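Inicio Opinión Restaurantes Recetas Agenda Contacto

El menú corto no es pereza

Última actualización: marzo, 11:40

Compartido 20 veces · 3 comentarios

Hace unos meses cerró Skovach, el restaurante de la calle del mercado, y en el barrio la explicación más repetida fue que tenía poca carta. Ocho platos en invierno, siete en verano y un postre que cambiaba cuando cambiaba la fruta. Yo comí allí muchas veces y creo que la explicación es mala. Skovach cerró porque le subieron el alquiler y porque entre semana cenaba poca gente. La carta era lo mejor que tenía.

Llevo años oyendo que un restaurante serio debe ofrecer donde elegir. Se entiende de dónde viene la idea. Una familia de cinco quiere sentarse a la misma mesa y que coma el abuelo, que no prueba el pescado, y también la hija, que no prueba otra cosa. El dueño piensa en esa familia y añade una pasta, luego una hamburguesa, luego un arroz que se hace por encargo y al final se hace con arroz cocido por la mañana. Cuando uno quiere darse cuenta, la carta tiene cuatro páginas plastificadas.

Pandport es el caso que mejor conozco. Abrió como casa de guisos, con una cocina pequeña y dos personas dentro. Hoy anuncia sesenta platos y siguen siendo dos personas. El guiso de costilla, por el que íbamos todos, sale ahora con la salsa más clara y la carne cortada en trozos desiguales. No culpo a quien lo cocina. Bastante tiene con atender a la vez una plancha, una freidora y el horno de las pizzas, que llegaron el año pasado.

Lovisa Granström llevó durante veinte años la cocina de Polishchuk y me enseñó una vez su cuaderno de pedidos. Compraba poco y compraba casi a diario. Si el pescadero no traía merluza decente, se borraba la merluza de la pizarra y se ponían huevos rellenos. Algún cliente protestaba. La mayoría pedía los huevos. En la temporada que ella recordaba como la mejor sirvieron 1.717 raciones de un mismo estofado de alubias, y me lo contó sin darle importancia, pasando páginas.

Ese estofado costaba poco y se hacía bien porque se hacía todos los días. La alubia era siempre del mismo proveedor, el tiempo de remojo estaba medido y el ayudante nuevo aprendía el plato en una semana. Con sesenta platos en carta, el ayudante nuevo aprende a abrir bolsas.

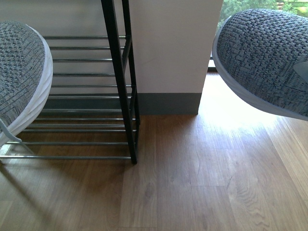 ¿Sale más caro comer en un sitio de carta corta?

Depende del producto, pero a igual calidad suele salir más barato, porque se compra mejor y se tira menos.

Conviene decir también lo que juega en contra. Una carta corta obliga a acertar. Si de siete platos hay dos flojos, el cliente lo nota enseguida y no vuelve. También es más difícil atender a quien tiene alergias o no come carne, y aquí muchos cocineros que presumen de carta breve se escudan en ella para no pensar. Un plato de verduras hecho con ganas debería estar siempre. La ensalada de tomate con queso en pleno enero no cuenta.

Tampoco defiendo el menú cerrado, en el que se come lo que hay y durante el tiempo que decida la casa. En Tresadcombe lo probaron el otoño pasado: nueve pases, sin cambios posibles, con una explicación delante de cada plato. La comida era buena. A mitad de la cena yo solo quería que me dejaran en paz con el pan y la mantequilla. Elegir entre siete cosas me parece razonable, y que elijan todas por mí me cansa.

Lo que pido es bastante modesto. Que quien abra un restaurante pequeño calcule cuántos platos puede cocinar bien un viernes lleno, con el personal que tiene, y que escriba esos y ninguno más. Que no añada croquetas porque las tenga el vecino. Que cambie la carta cuando toque y tache sin vergüenza lo que se haya acabado.

Y a los clientes nos toca algo. Dejamos reseñas quejándonos de que «había poca variedad» en locales donde hemos comido estupendamente, y el dueño las lee de madrugada, después de cerrar la caja. A la semana siguiente aparece una lasaña. Yo mismo escribí una de esas reseñas, sobre Pandport, cuando todavía era una casa de guisos. La he borrado hace poco, aunque las pizzas siguen allí.

Compartir · 20 me gusta · 3 comentarios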